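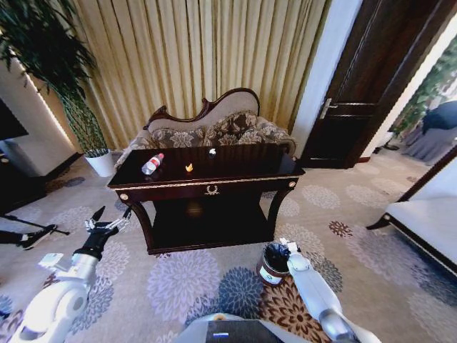

Reading time: 7 min

Print | E-mail

Plevley: table clearing in a furnished room

Plevley is a small set of recordings and scripts for one household task. The robot holds a small trash bin in one hand, takes light things from a table with the other hand, and drops them into the bin. We made it in a furnished room, with carpet, curtains and a table that shines too much. The scripts were written in the shared workshop at Gravham, and the recording box was built there also.

This file explains what is in the folders, how the recordings were made, and what we would not use them for. Please read the part on known problems before you train anything.

Status

Version 3. The folder layout changed after version 2, so old scripts will not find the labels. Run the convert script once and then they will.

What is in the folders

raw — the camera streams as they came from the box, one folder for each take. A take starts when the operator presses the pedal and ends when the pedal is pressed again. We did not trim them.

aligned — the same takes after the time correction, with head view, wrist views and joint values on one common clock. Most people want only this folder.

labels — plain text files. Each line has a start time, an end time, which hand, and one word for the phase: reach, close, lift, carry, release, idle. Fernanda Mota made the first pass and Walid Farah checked it. Where they did not agree, the line has a question mark at the end and we left it there.

tools — the align script, the convert script, and a small viewer. The viewer is ugly but it shows the head view and both wrist views side by side, and you can step with the arrow keys.

drawings — files for the parts of the recording box. If you want only the data, ignore this folder.

The task

Both arms work at the same time, and this is the reason the set exists. In many table tasks the bin stands on the floor and one arm does everything. We wanted the bin to be carried. The right gripper takes it by the rim and keeps it low, near the front of the table, and the left hand does the picking. So the arm with the bin must stay quiet while the other one moves, and the body must not lean so far that the bin touches a table leg.

The objects on the table are few and easy to name: a clear plastic bottle with a red label, lying on its side, a small yellow object that stands up, and a very small white and gray one near the back edge. They are put there by hand before a take. There is no fixed grid on the table, only the rule that the bottle must be inside the reach of the left arm without moving the base.

The bottle is the main target. The small yellow one is there as a thing to be left alone in some takes and collected in others, and the task line in each folder tells you which. Read the task line. Salvador Ramalho lost a whole evening because he believed every take was "clear everything".

How the recordings were made

The operator sits outside the room and sees the head view and the wrist views. A second person stays in the room with the stop button, and this person does not touch the table during a take. If somebody had to help, the take was marked "touched" and moved to its own list.

The order we followed:

Put the base in front of the table and let the arms go to the start pose.
Give the bin to the right gripper and close it on the rim.
Place the objects.
Check that both wrist views are sharp.
Press the pedal, wait for the tone, begin.

The tone is important. The box writes it into the audio track and the align script looks for it. A take without the tone cannot be aligned automatically and you will see a warning.

About the recording box

The box is the part we built ourselves. It is a flat case with the small computer, a powered hub, the pedal input and a disk that can be changed without tools. Sérgio Fonseca made the first case from plywood, with a fan that was so loud it covered the tone. The second one has a bigger and slower fan and a paper filter on the intake. Carpet gives more dust than we expected — clean the filter every evening.

The cables were our worst enemy. With both arms raised, a cable that is long enough at rest can become too short, and then it pulls its connector a little and the stream drops for a moment. We now use a loop at each elbow, fixed with soft tape, and we check it by moving the arms slowly through the highest pose before the first take. If you build a box like this one, do not save money on connectors.

The power supply is separate from the supply of the arms. We tried one supply for everything and the wrist views had a stripe when the grippers closed.

Wrist views

The wrist cameras look out over the tool, so a part of the tool is always in the image. For the left view this is a big part: the dark body with the name GALBOT on it, the silver linkages at both sides and the two fingertips behind them. You see the room in the gap between the tips.

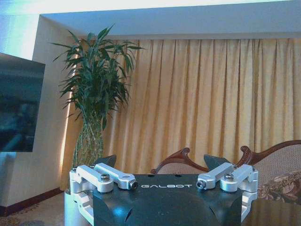
We thought about masking this region and decided against it. The linkages change their angle when the hand closes, and a small network can learn the opening from that alone, without joint values. Kieran Tunstall tested it on the aligned takes and was satisfied enough to keep the full image in version 3. If you want a mask anyway, there is an option in the viewer to draw one and save it, and the align script will apply it to all takes from that camera.

Exposure was locked before each group of takes. With automatic exposure the image became dark each time the wrist turned to the curtain, and the fingertips, which are dark already, disappeared. Locked exposure gives a bluish cast on the white parts of the room. We did not correct it. Colors are therefore not the same in the head view and in the wrist views, and you should not train a color-based detector on both together without some balancing.

Known problems

The table top. It is dark and polished and it mirrors the bottle and the light of the room. A depth estimate on this surface is often wrong, with holes or with points below the table. We give no depth files for this reason. If you compute your own, fit a plane to the gold edge of the table and not to the top.

The curtain. Regular folds with stripes are difficult for feature matching. The tracker sometimes jumps by one fold and the camera position jumps with it. The settee wood behind the table is better, because the carved line has no repetition, and the plant in the corner is good as long as there is no air moving its leaves.

The carpet. The large flowers confuse simple floor segmentation. Our own script says "object" for several of them. A floor mask drawn by hand is in tools and it is valid only for the start pose.

The bottle. It is clear, and on a dark mirror it is almost only a label and a cap. Detectors find the label and give a box that is too small. The labels in this set use the full bottle, from cap to bottom.

Things at the edge of the room. In some takes there are shoes, stands or other equipment near the border of the head view. They are part of the raw streams and we did not remove them.

Clock drift. In long takes the wrist streams are late compared with the head stream, by up to 4 frames. The align script corrects it with a straight line. The drift is not fully straight, so do not use the set to measure reaction times.

What we would use it for

Two-arm coordination with one arm holding a load. Grasp timing from wrist views. Testing if a tracker survives a room with many patterns. It is one room and one table, so a model trained only on Plevley will learn this table very well and other tables badly. Mix it with something else.

We would not use it to compare robots, and we would not use it for anything about safety near people. The takes were made with a person at the stop button and with slow speed limits, and nothing in the data tells you what happens without them.

Quick start

Copy the aligned folder and the tools folder to the same place. Open the config file and set the path. Start the viewer with the name of one take. If the window opens but stays gray, the preview size is too large for your graphics memory: set preview_width to 1000 and try again.

To train the small baseline, run prepare first and then train. Prepare writes its cache next to the data and it needs free space on that disk. It does not check before it starts, sorry. This is on the list.

Changes in version 3

New folder names. Wrist views kept without mask. Question marks in the labels documented. The "touched" list is separate. The align script stops with a clear message when the tone is missing — before, it only printed zeros.

Sharing and contact

You may use and change everything for teaching and research. Please keep this file together with the data. If you find a wrong label, send the take name, the time and what you think the phase should be. Corrections go to Walid, questions on the box go to Sérgio. We collect them and the next correction round is planned for September.

Print | E-mail

Related items

Sudura: cable loops and elbow guides for two-arm setups
Prata: a pedal and tone recorder for small robots
Gravham workshop: how to book the bench and the laser cutter
Plevley version 2: old folder layout (archived)
Notes on locking exposure for wrist cameras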